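Give people a desk and let them keep it

By Catinca Hodoroagă

I have worked in offices for most of my adult life, and for the last four years I have not had a desk in any of them. I have had a locker, a booking app and a mouse that I carry in my bag. My employer calls this flexible seating. I think it is a mistake, and I think most of the people who brought it in would say so if they had to do it themselves.

The case for shared desks is simple. On a normal day a good part of any office is empty. People are on leave, ill, at meetings, at home. If you have 30 staff and never more than 20 or so turn up, you can rent less floor. Rent is a large cost and it goes up. I don't dispute any of this. When I worked at Judmont, a firm that handled claims for small insurers, we moved from two floors to one and the saving was put on a slide for us all to see. It was a decent sum.

What the slide left out was the time. Every morning I looked for a place to sit. Then I adjusted the chair, which had been set for a taller person, and moved the screen, and crawled under the desk to find out why the screen was blank. The keyboard had crumbs in it. By the time I was ready to work it was often twenty past nine, and I had come in at nine. Nearly everyone on the floor was doing the same. A desk you keep has none of this. You sit down and begin.

Vignesh Thomas, who ran facilities at Judmont and has since left, kept the records for the booking system. In its first year there were 2,423 complaints logged against it, from a building that held fewer than two hundred people. He went through them one by one. Of those, 1,790 were about the same few matters: the booked desk was taken, the equipment on it did not work, or the person could not sit near their own team. He took the figures to his managers and was told that people would get used to it. Complaints did fall in the second year. He thought this was because staff had stopped bothering to make them, and I can say that I had.

The point about teams is the one I would press hardest. A lot of office work is done by turning round and asking someone. You ask whether a letter went out, or what was agreed with a client in January, and you get the answer in ten seconds. If the person who knows is on the far side of the building, and you don't know which side, you send a message. The message sits there. You do something else, forget where you were, and go back to it after lunch. None of this shows up as a cost anywhere, so it is treated as if it were free.

New starters get the worst of it. I learned my job by sitting next to Aurelia Roman for seven months and overhearing her on the phone. She never gave me a formal lesson. I heard how she told people bad news, and how she dealt with a man who rang each week to shout about a flooded garage, and I copied her. A trainee who sits beside a different stranger each day picks up very little. The firm will then send that trainee on a course.

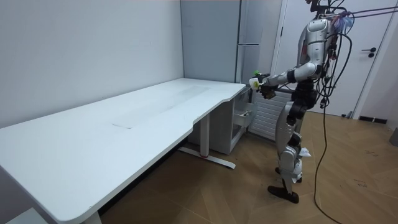 A humanoid robot reaching towards a long white desk.

I should be fair to the furniture. The trouble is partly that desks have got worse in the same years that they have stopped belonging to anyone. The first one I was given was brown, with three drawers and a lip along the back that stopped pens rolling off. It was ugly and it weighed as much as a piano. But the drawers locked, and in them I kept tea, plasters, a cardigan, spare tights and a folder of notes that I used most days. The long benches that replaced it have no drawers, because a drawer is somewhere to leave things, and leaving things is what the policy forbids. So the cardigan goes home and comes back again. Or it goes home and stays there and I am cold.

Some people will say this is a small matter and that grown adults should cope. I agree that it is small, taken a day at a time. Much of what makes a job bearable is small. A hook for your coat is small, and so is a window that opens. We notice these things because we spend more waking hours among them than in our own kitchens. A worker with a photograph pinned up and a mug on the shelf has been told, without any fuss, that they are expected back tomorrow.

There is also the matter of who is let off. At every shared-desk office I have known, there were exceptions. The directors kept rooms, because their work was confidential. The finance people kept their corner, because of the paper. Then certain confident people simply arrived at seven each morning and sat in the same seats until everyone accepted that the seats were theirs. The ones who really moved about were junior staff, part-timers and parents who could not get in before the school gates opened. A rule that falls only on those who can't get round it is a poor rule. I have said this in two staff surveys and had no reply.

It can be done differently. Adhiambo Lyimo manages the back office at Kelley, a printing supplies firm that tried shared desks and dropped them after eighteen months. Her answer was to ask. Anyone who came in three days a week or more could have a fixed desk, and anyone who came in less could have a share of one with a named colleague on opposite days. Two people can easily keep a desk between them -- they agree on the chair, they leave each other notes, and each has a drawer. A few spare places near the door are for visitors. She told me the firm needed slightly more room than before and that the extra rent was argued over for one meeting and has not been raised again.

I don't think every office can copy that. Some really are used by people passing through, and a sales team that is on the road all week has no need of drawers. Thirumalai Hegde, who worked with me at Judmont and disagrees with most of this essay, likes moving about and says he met more people in one year of it than in the five before. I believe him. He should be allowed to carry on, and it would free up a desk for somebody who wants one.

What I would ask of any firm thinking about it is that the people who sign off the plan should live under it first, for a full winter, with the app and the locker and the crumbs. They should book at eight in the morning like everyone else and take what is left. If they still think well of it in spring, I will read their slide with more interest than I read the last one.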